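Drumix Boards > Music & Celebrity > General Talk

Thread: El Idrissi "surprise" tip at the car wash, are we buying this?

flatbatteries
OK so everybody has seen the clip by now. El Idrissi pulls up to a hand car wash, gets the full detail, and gives the kid with the towel $600. Kid puts his hands on his head, El Idrissi hugs him, drives off with the windows down and the new single playing. 252 comments under it and nearly all of them are crying emojis.

I like the guy's music. I have the first two albums on vinyl. But the clip has four camera angles. Who has four camera angles at a car wash?

marzipan_dan
It's three angles, one of them is the same shot flipped. Look at the sign behind the vacuum, the letters are backwards the second time.

Otherwise yeah. The single came out the same morning.

QueenOfTheBSide
You people are exhausting. A kid got $600. Does the kid care how many phones were out? If I was drying cars in February and a rapper handed me that much I would let him film it from a helicopter.

flatbatteries
Nobody's mad at the kid. I'm asking if the kid got to keep it.

QueenOfTheBSide
And what makes you think he didn't?

flatbatteries
Nothing, which is also what I have for him keeping it. I have a 40 second video put up by the person it makes look good.

tollbooth_willie
The Flasta logo is on the cup holder. That's the energy drink he signed with in the fall. It's turned to face the lens in every shot where he's in the driver's seat. I drink from cups in my car all day and I couldn't tell you which way any of them face.

Dede Tetteh
Posting under my real name like always. I did publicity for musicians for nine years, not for El Idrissi and not for his label, so take this as general. Giveaway clips come in a few kinds. Sometimes the artist really does just do it, and a friend has a phone out because friends always have phones out. Sometimes it gets set up with the business ahead of time but the employee isn't told. And sometimes the employee signs a release before the car even pulls in and the cash is a fee.

I saw all of them. From the finished video I couldn't tell you which was which, and I was in the room for some of the edits. So I'd be careful about "proof" in either direction. The flipped shot means somebody needed another two seconds of footage. That's all it means to me.

marzipan_dan
Fair on the flipped shot. The third kind still bugs me though. If it's a fee, call it a fee. 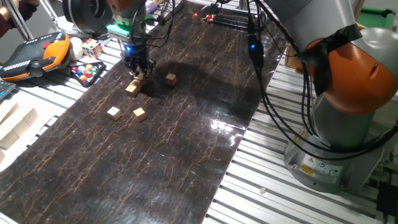
The other thing is the timing with the tour. Tickets went on sale that week and the upper level was wide open, I checked the seat map myself. Then the clip goes up and suddenly every gossip page is running the same three paragraphs with the same headline. "El Idrissi Makes Car Wash Worker's Day." Four sites, same typo in the second sentence. That didn't come from four reporters who all happened to be getting their cars cleaned.

nadine.on.vinyl
The typo is from the press email. I run a tiny music newsletter (1,131 subscribers, hello to all of you) and I got it too. It came in at 7:40 in the morning. I didn't run it, mostly because I was at work.

tollbooth_willie
Wait, what time did he post the video?

nadine.on.vinyl
A little after nine, I think. I'd have to look.

flatbatteries
So the press email beat the spontaneous moment by over an hour. Cool.

QueenOfTheBSide
It beat the POST. He could have gone to the car wash the day before. You do know people film things and put them up later?

flatbatteries
The caption says "just now."

QueenOfTheBSide
My captions say just now from two days ago. Come on.

Dede Tetteh
She's right about that one. Captions are written by whoever has the login.

gregory_pork
Been to that car wash. It's the one by the Ditix warehouse off the service road. Around 64 bucks for the full detail now, was way cheaper before they redid the front. Not a bad job but they never get the sand out of the seat tracks.

marzipan_dan
Did you ask anybody about it??

gregory_pork
No I was there in the summer.

QueenOfTheBSide
Let me put it another way. Say it's all planned. Label pays, drink company pays, kid signs a paper. He's still up $600 he didn't have. Compared to the stars who do nothing I'll take it.

flatbatteries
I'd take it too if that's what they told us. What I don't like is being asked to admire somebody for a marketing expense. And I don't think "stars who do nothing" is right either, plenty of them give money and we never hear a word.

QueenOfTheBSide
If we never hear a word how do you know there's plenty?

flatbatteries
OK, that's a point. I don't.

nadine.on.vinyl
Checked. Video went up at 9:12, email was 7:40. The email says "fans are already reacting to the touching video."

tollbooth_willie
Already reacting. Lol.

Dede Tetteh
Well, that's sloppy. I would have been yelled at for that. I still wouldn't swear to anything about the money, but whoever wrote the email had seen the video and was counting on the reaction.

QueenOfTheBSide
Fine, the email is bad. I still like the hug.

marzipan_dan
Hug looked real to me too, for what it's worth. Single is mid.

gregory_pork
Is the single the one with the flute

marzipan_dan
Yes.

gregory_pork
I like that one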